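Subject: Re: [painted-finishes] Veins that look like lightning (was: mantel at the Hamumik)

Hi Niamh, hi all,

What a great question to come home to! I've been practicing brown-gray marble with pale veins all month, so I'm going to go on a bit.

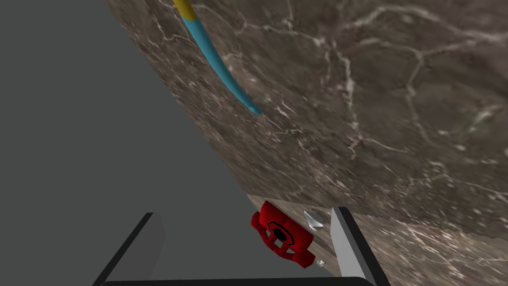 Niamh Gallagher wrote on Friday:

> I'm painting the old pine mantel in the upstairs lobby of the Hamumik to
> look like marble, and I'm stuck on the veins. The base coat is lovely. I did
> the mottling with a damp sponge and a badger brush and I could have
> stopped right there. Then I put in the veins and every one of them looks
> like a bolt of lightning. I've wiped it back twice.
>
> I'm using a number 2 script liner and white artist oil thinned with glaze.
> The theater wants it done before the June season opens. Should I be using
> a feather? Is my white too white? My teacher always said to start at the
> top left corner and work down, and I think that may be where it goes wrong,
> but I don't know what to do instead.
>
> Also, what are people putting over the top? It's a fireplace nobody lights,
> but people set drinks on it at intermission.
>
> Niamh

First, I don't think it's the brush. A number 2 liner is a fine tool and I've seen gorgeous work done with worse. I think it's your hand trying to be careful! When we paint a line slowly we steer it, and we steer in zigzags of the same size, over and over. Left, right, left, right. That's your lightning.

What fixed it for me was a tip from Lejla Yordanov at the spring meet-up. Hold the brush at the very end of the handle, like you're about to drop it, and roll it between finger and thumb while you pull it toward you. The tip wanders by itself. You get thick bits and thin bits and places where it skips completely, and the skips are wonderful - leave them alone. Lejla does this standing up, with the panel flat on a table, and she talks the whole time so she can't fuss over it.

About the top left corner. I was taught the same thing and I'd happily see it go away. A mantel is supposed to look like it was sawn out of something much bigger, so the veins should already be on their way somewhere when they arrive. Try starting off the edge of the wood, on the masking tape, and running right across and off the other side. Then bring in a few finer ones that join it. Where two lines meet, let the angle be different each time. I like to close some of them up into lopsided little cells and leave a big quiet patch right next door. If every part of the mantel is busy, it reads as wallpaper.

Your white is probably too white, yes. I never use it straight from the tube any more. I mix in a touch of raw umber and a smaller touch of black, and I keep a second puddle that is grayer again. Most veins get the gray. The cleaner white goes only on a short stretch here and there, and after that I soften the whole thing with a dry badger, across the vein first and then along it. Soften some parts more than others. It's such a treat when a line sinks back into the stone and you can't quite say how deep it is!

On feathers: I love them and I use them badly. They're good for families of lines that drift in the same direction, and for breaking up the glaze while it's still open. For a single vein I'd stay with your liner. If you do want to try one, Babić has goose feathers in with the gilding supplies, bottom shelf, in a jar. Comb the feather out with your fingers so it splits into clumps before you dip it. Wipe most of the paint off again. No, more than that.

A small thing about the joints, which I wish I'd thought of before I did my own. Your mantel shelf and the board below it would be separate pieces of stone in real life. So mask along the joint, paint the shelf, let it dry, and then paint the lower board with its veins going another way. Don't carry a line across the two. People won't be able to say why it looks right but they'll run a hand along it, and I've had someone tell me it felt cold, on poplar!

Now the top coat. I can only tell you what I did on the counter at Ferkemska, which gets coffee on it every day of the week. I let the oil dry for a good long while, longer than the can said, then put on a thin barrier coat of dewaxed shellac and after that several coats of the Setance satin varnish. I rubbed down between coats with 600 wet paper, very lightly, with a drop of dish soap in the water. Go easy on the edges and corners. I went through one on the very first pass and had to repaint a strip as long as my arm. Then a bit of paste wax at the end, buffed with an old T-shirt. It has a soft glow without looking like plastic, and rings wipe off if you get to them the same day. I don't know how it stands up to red wine left overnight, so maybe ask the bar for coasters.

If you'd like a shinier finish, Rosalind Fitzsimmons posted a much more thorough polishing schedule a while back, with pumice and rottenstone. It's in the archive as message 700 and it's worth reading even if you only want satin. She explains how to tell when varnish is hard enough to rub, with a thumbnail test on a scrap you painted the same day. Do keep a scrap! I never used to and I always regretted it.

One last idea before I let you go. Before you touch the mantel again, buy a roll of lining paper, give it a base coat in your mantel color, and do nothing but veins for an evening. Big ones, fast, with music on. Don't wipe anything off. Pin it up across the room and look at it the next morning with your coffee. The bad ones will jump out at you, and I promise there'll be a foot or so in there that makes you grin.

Aba Bawa and I will be in the workshop most evenings, so bring your panel by if you're passing. I'd love to see that base coat, and I can lend you my small badger if yours is shedding. And please post a picture to the list once the mantel's done, even if you only like one end of it.

Happy painting,
Stavros Milošević

P.S. Does anyone still have the handout on breccia from the spring meet-up? I lent mine out and now I want to try it on a stair riser.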